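Week 4: Bagging at the checkout

Okay, bagging! I did this for 14 years at Rusta before I started teaching, and I still have favourites, so bear with me.

1. Heavy and square goes in first. Tins, boxes, anything with a flat bottom.

2. Drink cartons stand upright, side by side. I like moving matching ones as a pair, held from above (saves a trip), and I keep an eye on the straws stuck to the front. 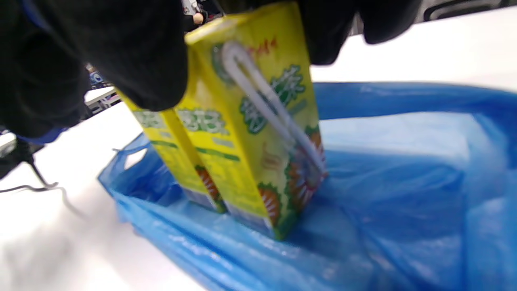 3. Bread and eggs last, always on top.

For next class, read the Dokside handout and bring a bag from home, any colour.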